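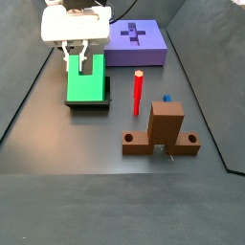

I have managed people for eleven years now, and until last March I believed I was fairly good at it. I remembered birthdays. I kept my door open, partly on principle and partly because the catch was broken. Then I promoted someone from inside the team, and found out how much of my reputation rested on never having done anything difficult.

The job was team leader in claims support. It came with a bump of £3,590 a year, a slightly better chair and responsibility for 8 people who until then had been your mates. Three of them applied. One was Siham Mahasneh, who got it. The other two were Nizar Qudah and Ayman Kassab, who did not, and who sat either side of her.

I should say that the interviews were fair. I had a scoring sheet and everything. Siham was the best on the day and would have been the best on most other days too. What I hadn't given any thought to was the afternoon after the decision, when I'd have to tell two decent people they'd lost out to the person whose stapler they borrowed.

My plan was to tell all three separately before lunch and send the team email at two. I told Siham first, because it was the nice one and I wanted a run-up. She was delighted, and went off to ring her mum from the stairwell, which has the acoustics of a swimming pool. By the time I got to Nizar he already knew. So did the third floor.

He was polite about it. If you've never been on the receiving end of Nizar being polite, imagine being handed your coat. Ayman took it better, or seemed to, and then used up all his holiday in one go.

So there I was with a new team leader, one man on annual leave and another answering every question with "Whatever Siham thinks". I did what I usually do, and looked for a process. Our HR people had just bought in a thing called Uko, a sort of online coaching package with quizzes, and I put Siham down for the lot. Module one was on finding your leadership colour. She came out as teal. She asked me what she was meant to do with this information and I said I'd get back to her.

Meanwhile the actual problems were piling up, and they were all small ones. Who signs off the leave rota? (Siham, but Nizar had always done it unofficially and had a spreadsheet.) Does she still come to the Thursday-ish pub thing? Can she tell Ayman his notes are too short, when her own notes were famously short for years and he'd covered for her? I had no module for any of that. I'd moved her up a rung and assumed the rest of the ladder would rearrange itself politely around her.

I ended up moaning about all this to a few people I used to work with at Hitden. We keep a group chat going, mainly for complaining, and it's the nearest thing I have to professional development. I typed out the whole saga, 747 words of it according to the counter, on the train home. I finished by asking whether I ought to move Nizar to a different team to clear the air.
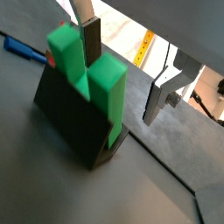
Rūta Avotiņš replied before I'd reached my stop that moving Nizar would be punishing him for applying, and everyone else in the office would read it that way and never apply for anything again. Had I told him why he didn't get it, she wanted to know, and she meant properly, with the scoring sheet out, or had I told him it was a very strong field?

I had told him it was a very strong field. There were three of them.

I put the phone away and looked out of the window for a while. Then I got it out again, and she'd added that I should stop sending Siham on things and go and sit with her for half an hour a week. I'm fond of Rūta, but she does type as though you're paying by the minute.

Nizar and I had the proper conversation the following week, in the small meeting room with the radiator that can't be turned off. I took the sheet. I showed him where he'd dropped marks, mostly on two questions about dealing with conflict, and he disagreed with one of them and I think he may have been right. It lasted well over an hour. He said the thing that had really got to him was hearing it from the stairwell. I said sorry, which I should have done a good deal earlier and without the radiator.

He also said he wanted to keep the rota. It hadn't crossed my mind to ask. Siham, when I did ask her, said he was welcome to it, she hated the spreadsheet and had been dreading the day I made her learn it. I had spent a fortnight worrying over that rota.

The half hours with Siham have gone well, I think. We mostly talk about one awkward thing she's putting off. She did have the word with Ayman about his notes, in the end, and opened by admitting hers had been worse. His are longer now. Some are too long, if anything, but I'm leaving that one to her.

Uko still emails me twice a week to say that my learner has eleven modules outstanding. I've set up a folder for those.

There's another vacancy coming up in the summer, when Oğuzhan Avcı goes over to the Fabbri account, and I already know of two people on the same bank of desks who'll want it. This time I'm booking the rooms back to back, the email goes the minute the last one finishes, and whoever gets the job is being asked to ring their mum from the car park.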